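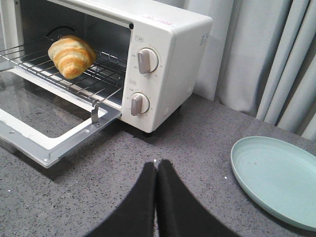
Home and Kitchen Skills
Unit 4: The Countertop Toaster Oven
Instructor: Myung-ja Moon
Allthorpe Adult Learning Center, Room 12, Thursday section

Bring this handout to the next session along with your notes on dry heat from Unit 3. We will spend the first half on reheating baked goods and the second half on cleaning.

1. What we use it for

A toaster oven is a small box with heating elements close to the food. It heats up faster than a full-size oven and browns the outside of food in a few minutes. In this unit we use it for croissants, rolls, open sandwiches and small trays of vegetables. We do not use it for anything in a lot of oil, and we do not put parchment paper in it.

2. Before you turn it on

Put the oven on a hard, flat counter with space on all sides and nothing stored on top. Check that the cord does not touch the housing. Open the door all the way and look inside. Take out any crumbs you can see on the floor of the oven. Push the rack in and make sure it sits level.

On many small ovens the door is linked to the rack, and lowering the door pulls the rack forward a little. Lower the door slowly. If you drop it, a roll near the front edge can slide off.

Two-knob ovens usually have one knob for temperature and one for time. The order is not the same on every model, so read the markings before you turn anything. On many timer knobs, short settings work better if you turn past the mark and come back to it.

3. Reheating a croissant

A croissant is made of thin layers of dough and butter. When it sits overnight the crust takes up moisture from the inside and goes soft. Gentle heat dries the crust again and softens the butter. High heat burns the ridges before the middle is warm.

Set the oven to 300 F and let it heat for five minutes.
Place the croissant directly on the rack, near the middle. No tray.
Heat for four minutes, then look at it through the glass.
If the ridges are getting dark, lay a loose piece of foil over the top. Keep the foil away from the elements.
Give it one or two more minutes if the middle still feels cool.
Take it out with tongs and let it rest for two minutes before cutting.

Frozen croissants that are already baked need 12 minutes at the same setting. Croissants with a chocolate or fruit filling should rest longer, as the filling stays hot after the crust has cooled.

Write down your own times. Ovens of this size vary, and the dial is often wrong by more than you would expect. Last term we put a thermometer in two of the class ovens at the same setting and the readings did not match. The method for that test is in the Laryea reader, page 105. Students who missed it can copy the table from the binder.

4. Cleaning

Unplug the oven and wait until it is fully cool. Most of the mess comes from two sources, crumbs that fall through the rack and fat that drips on the floor of the oven. Both will smoke if they are left in place.

Wash the rack in warm soapy water and dry it before it goes back. Wipe the walls with a damp cloth. Do not spray cleaner inside, and do not scrub the heating elements. Go around the rack supports with an old toothbrush. Wipe the glass on both sides, then the knobs and the top.
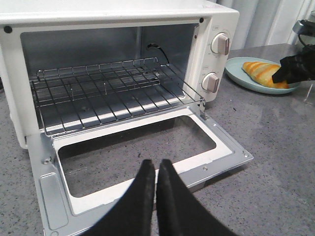 Can I line the floor of the oven with foil to catch the crumbs?
Leave it bare unless the manual for your model allows foil there. Foil under the elements can reflect heat back at them, and it can block the airflow the oven was designed for. Use the crumb tray if there is one, and empty it each time you clean.

5. For next time

Read pages 157 to 160 in the Laryea reader, on convection.
Reheat one bread product at home and fill in the log sheet: item, setting, minutes, result. If you do not have a toaster oven, use a regular oven and note that on the sheet.
Check the label on your own oven for its wattage and write it down. We will need it for the circuit exercise in October. If two appliances share an outlet at home, write down the second one too.

Log sheets go in the tray by the door before class starts. Late sheets are accepted until the following session.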